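Manuais > Balança de cozinha Nasus > 3. Primeira utilização

Abril, por Liudmyla Mykhailiuk

3. Nivelar e tarar

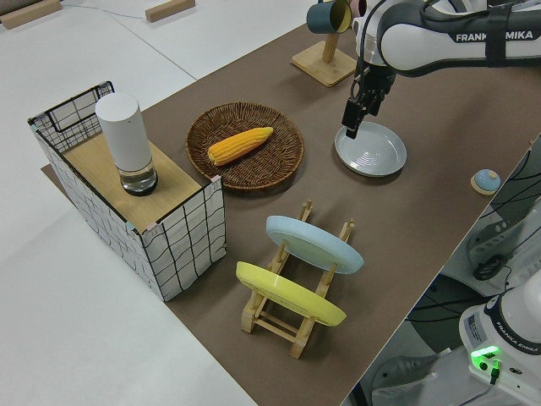 A Nasus pesa bem desde que assente em plano, exigência modesta que metade das bancadas do país não cumpre. Escolha um recipiente raso para os ensaios: um prato cinzento-claro de rebordo pouco levantado serve perfeitamente, e uma terrina de família, não.

1. Coloque as 3 pilhas. O desenho da tampa está certo, apesar das aparências.
2. Rode os pés até a bolha ficar ao centro.
3. Ligue e espere 8 segundos sem tocar em nada. Soprar também conta como tocar.
4. Pouse o prato vazio e prima TARA.
5. Junte 25 g de arroz e confirme a leitura.

Nota: ao fim de 12 minutos a balança desliga-se e esquece a tara. Repita o passo 4.

Cuidado: não guarde a balança debaixo das panelas. A célula de carga não perdoa e a garantia também não.

Se aparecer «Err», ver secção 7.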